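Lorkness sorting hall opens its doors to local growers

9th July 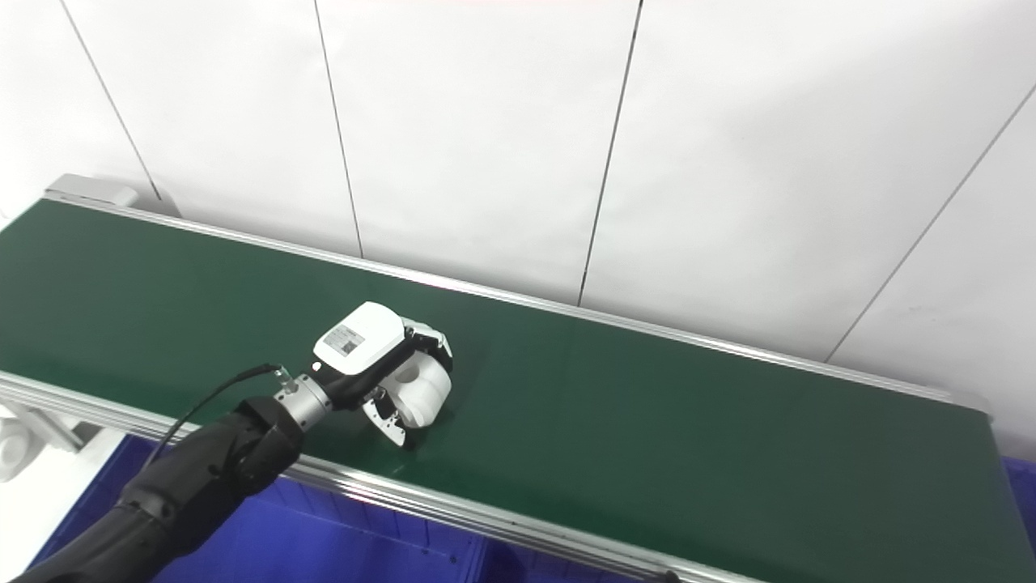 Lorkness Growers' Co-operative, Community and Member Services

Small orchards in the Lorkness district will be able to grade and pack their fruit close to home this season, with the co-operative opening its new sorting hall to every member - and to backyard growers too!

The hall has been three years in the planning. Until now, most members trucked their apples and pears to Pritano, a round trip of 367 kilometres, and plenty of smaller growers simply didn't bother. Fruit that could have gone to local shops ended up as stock feed or stayed on the ground.

"We had people in tears at the March meeting when the final approval came through," said co-op manager Teresa Czerwiński. "Some of these families have been growing here since their grandparents' day, and they've wanted this for just as long."

Members voted to fund the fit-out themselves, with 979 households buying shares at $50 each and the rest coming from the co-op's building reserve. Local firm Moser Joinery built the office and the tea room.

Backyard growers can book a half-day slot, bring their own crates and take home whatever they don't want to sell. Seconds will go to the Brovulell community kitchen, which served 2,184 meals last winter and is very keen on apples.

Aniela Nowakowski will run free grading lessons for new members, covering size, colour and bruising. Kids are welcome if they wear closed shoes.

Bookings are open now at the co-op office, or by phone during office hours. Please have your member number handy.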